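Workshop > Tips > Gripping and Clamping

Tools | Fasteners | Adhesives | Finishes | Storage | Archive

Choosing and Fitting Rubber Pads for Jaws and Clamps 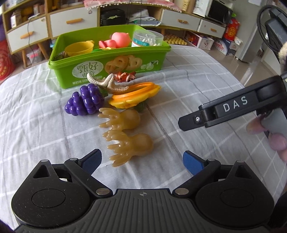
Blue pads on a pair of black jaws, set with a wide gap.

By Liviu Ardeleanu, March 2018

Bare metal or hard plastic jaws mark soft work and slip on smooth work. A rubber pad cures both if the rubber is the right hardness and the glue suits it. The notes below apply to bench vises, bar clamps, spring clamps and pick-up tools.

Hardness

Rubber is sold by Shore A number. A low number is soft. For glass, painted trim and turned parts, 42 Shore A is a good start. It gives enough to follow a curve and does not creep much under a light load. Pads for a vise need to be harder, 60 or more, or they squeeze out at the edges. Foam is not a substitute – it flattens within weeks and stays flat.

Thickness

Use 3 mm sheet on small clamps and 5 mm on a vise. Thicker pads let the work rock. If the jaw faces are not parallel, correct the jaws first. A pad will hide the fault and wear on one side.

Surface preparation

Remove old glue with a plastic scraper. Wipe the jaw with alcohol and let it dry. Rub the back of the rubber with 120-grit paper until the shine is gone, then wipe that too. New sheet often carries a release powder, and no glue will hold through it.

Adhesive

Contact cement is the usual choice for flat jaws. Coat both faces, wait until the cement no longer strings when touched, and press together once. The pad can't be moved after contact, so mark its position in pencil first. Super glue holds well but turns brittle, and a pad fixed that way tends to lift at the corners. I use Prerkier contact cement on steel and Midness two-part epoxy on nylon. Silicone rubber needs silicone adhesive. Nothing else sticks to it.

Trimming

Cut the pad slightly oversize and trim after the glue has set for a full day. A wet blade cuts cleaner. Round the corners to a small radius.

Care

Keep oil and solvent off the pads. Wash them with dish soap and dust with talc before long storage. Leave clamps open when not in use, as a closed jaw dents its pad. My vise pads were last changed in August and have no cracks. Replace any pad that feels tacky or shows fine lines when bent.

291 shares | 5 comments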